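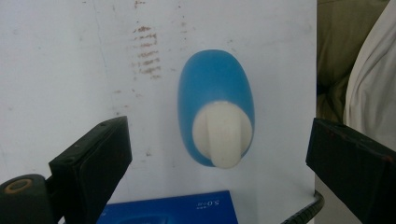
Review: the Sallalen two-finger hand gripper, after a season of use
September 21, 2021
By Évan Pichon

We bought the Sallalen at the end of last December, when there was money left in the equipment line and not enough of it for an arm. It is a hand-held gripper with a camera on it. You hold it, you do a job with it, and the recording is meant to teach an arm to do the same job later. Our plan was to collect in the first year and buy the arm in the second.

The price was 1862 euros for the gripper and one set of fingers. The quote from Girard was lower but left out the camera mount and the carriage, and by the time those were added there was little in it. Ask any supplier for the full delivered figure before you compare.

The fingers are plain rectangular blocks, black, and they mark easily. Ours have a few small scratches and scuffs and work as well as they did. The grip is good on boxes and anything with a flat side. It is less good on knobs and hooks with a narrow ridge, where you have to line the fingers up with some care and come at it square. I would want a narrower pair for that, and a second set is 218 euros. I left spares out of the first budget and had to go back and ask for them, which took longer than the delivery did.

Weight is fine for short sessions. After 40 minutes my wrist knows about it, and we now plan two people to a session and swap. Put that in your staffing costs - it came to more than the gripper did over the first few months.

The camera gives a wide enough view and both fingers stay in it, so you can judge the gap as you close. Small print is harder to read back on the recordings, and pale surfaces come out a bit grey under our lights. Neither has stopped us using the footage.

The manual is 13 pages and covers charging and calibration properly. Storage gets one line. Allow for a couple of large drives, and for somebody's time to sort what is on them.

Would I buy it again? Yes, with the second fingers on the same order. If you already have an arm and only want a few recordings, try to hire one first. Sarik were doing monthly rates when I asked.

Comments (3)

M. from Gasstead: Did you get a service contract with yours? We were offered one and turned it down.

Évan Pichon: No. I asked for a price on repairs and kept the email.

ptl: We found the same with narrow handles. Thin rubber strip on the fingers helped a bit but it peels.

Related
Girard bench arm: first impressions
Hire or buy? Working out a first-year equipment budget
Storage drives for long recording sessions
What to ask before signing a service contract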